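Home | Workshop | Paint and Walls | Small Repairs | Contact

Filed under: Walls & Finishes

How to make a two-color brushed finish on small panels

By Senyo Akpalu
Tuesday, October 8, 2019

This finish is made with two paints of the same family, one pale and one dark. The dark one is pulled over the pale one with an almost dry brush, so the streaks stay separate and the base shows between them. I learned it when I was painting shelves for a small shop in Hallamari, and later I used it for panels, box lids and one very ugly door.

It is easier on panels than on a wall of a room. You can lay a panel flat, you can turn it, and if you don't like it you can sand it and begin again.

What you need

Pale paint for the base, matte
Dark paint for the streaks, also matte
A foam roller
A flat brush with stiff hair, old is better
Sandpaper, 180 and 320
A piece of cardboard and many clean rags
Masking tape

Preparing the panel

Sand the panel with the 180 paper and wipe off all the dust. If it is bare wood or board, give it one coat of primer first. Roll on two coats of the pale paint and leave the second coat overnight. I know the can says four hours, but in my workshop this was never enough, and the brush lifted the base in small spots.

Sand very lightly with the 320 paper and wipe again.

Making the streaks

Put only the ends of the brush hair in the dark paint. Then brush the cardboard until it leaves thin, broken marks. Now go to the panel and move the brush with a light hand, in short strokes of different lengths. Let the strokes cross a little. Work on an area as big as a dinner plate, then stop and look at it from the other side of the room.

When a spot becomes too dark, dab it with a dry rag at once. After ten minutes it is too late, and you must wait and put some of the pale color over it.

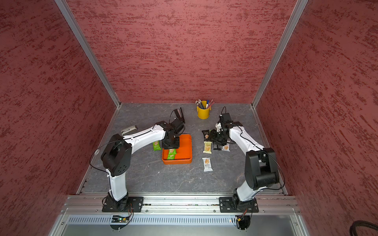

Maroon red streaks over a dusty pink base, on back and side walls.

For panels that will stand next to each other, paint all of them on the same day. Lay them side by side and go from one to the next with the same brush, also over the joint. I did not do this for my cousin's cabinet in Edo, and the left door looks like it came from another cabinet.

Choosing the colors

Take two colors from the same strip of the color card, with two or three steps between them. Red with pink is strong, so try it on a scrap first. Gray with white is the easiest for a beginner — mistakes are hard to find in it. For a small panel you will use some 300 ml of the pale paint and much less of the dark one.

Protecting the finish

Wait 48 hours, then roll on one thin coat of clear matte varnish. Gloss varnish shows every brush mark, also the bad ones. Keep the leftover dark paint in a closed jar with the name of the color on it. You will need it for scratches.

Subscribe to our newsletter and get new guides by e-mail. This site uses cookies. By continuing you accept our cookie policy.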